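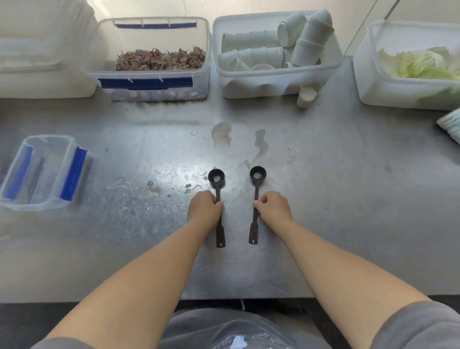
Pratora Dosing Arm, small model: review after one season of use

I work in the preparation kitchen of Podolitz, where we make drink bases and salad portions for several small shops. In spring we bought the Pratora dosing arm from the dealer Siriwardena, to measure dry powders into cups. I was the person who used it most, so I was asked to write this. English is my third language, please excuse small mistakes.

The arm stands on a round base, and it has one joint for turning and one for tipping. It takes a scoop of powder from a hopper, levels the scoop against a bar, turns to the cup and empties it. You put up to 30 cups on the tray and close the clear cover. A full tray needs less time than I need for half of it by hand, and my wrist was very thankful.

For the first weeks I had almost nothing to complain about. The scoop is easy to remove, the buttons are large enough for wet gloves, and the machine is quiet. I checked the doses on our scale in the morning and after lunch, and the difference between cups was smaller than what I get with a spoon. We did nearly 1,000 cups with it before the first trouble.

The trouble was the powder. When the air in the kitchen is humid, fine white powder packs in the corner of the scoop and does not fall out. The arm has no scale and no sensor in the scoop. It only knows that it has made the tipping movement. For the arm, the cup is filled. I found it on a Saturday, when a drink base tasted of water and I emptied the tray cup by cup on the scale. Some cups had half of the dose, and the next ones had too much, from the moment when the packed powder finally let go. The display said "Complete, no errors" during all of this.

A weak drink is a small problem. The second fault is the one I want people to read about.

The cover has a switch that should stop the arm when you open it. On our machine, powder dust went into the switch and kept it pressed. I opened the cover to take out a cup that had fallen over, and the arm continued its program and turned against the back of my hand. It is not a strong arm and I had only a red mark. But the scoop has a thin metal edge, and a colleague with her face lower over the tray could have been hurt much worse. I pulled the plug — the stop button is at the back, on the side of the wall, and in that moment I did not find it.

I wrote to Siriwardena the same day. They answered after 48 hours, which I find slow for a safety question. They were polite and sent a new switch with a rubber cap. The cap helps against dust, but after cleaning it does not sit well, and two times the arm refused to start with the cover closed. I prefer this fault to the other one. About the scoop they told me to dry the powder better and to choose the "shake" setting. The shake throws powder over the tray and solves perhaps half of the problem.

So in humid weeks we measure by hand again. We use perforated-handle spoons in dark brown, one in each hand, straight on the steel counter. It is slower, and the counter gets wet and has to be wiped often, but I can see if the bowl of the spoon is empty or not. If powder stays in it, I tap it. The arm cannot do this simple thing.

If you have this machine already, my advice:

Test the cover switch every morning with an empty tray. Start the program, open the cover, and the arm must stop.
Weigh some cups from each tray, also from the middle.
Turn the base so that you can reach the stop button from the front. The cable is long enough.
Pull the plug before you put your hand inside, even if the switch is new.

I also tried the older Pilstead doser in another kitchen. It is uglier and louder, with a turning screw in place of the scoop, but it weighs every portion and it stops with an alarm if the weight is wrong. I would pay more for that.

My mark is 2 out of 5. The idea is good and the dry-weather results are good. A machine which says "no errors" over half-empty cups, and which can move with the cover open, needs more work before I recommend it.

Tsegereda Abdella

Last updated: November

Comments

kettle_and_co
We have the same one, bought used. Did the switch test after reading this and it stopped fine, but there was a lot of dust in there when I took the housing off. Thank you for writing it up.

Marrowfat
Does the shake setting work with sugar? We don't dose anything finer than that.

T. Abdella
With sugar I had no packing, also in humid weather. The shake was not necessary. Please test the switch anyway, sugar dust is sticky.

benchside
Stop button on the wall side is a terrible choice. Ours is bolted down, so turning the base means drilling new holes.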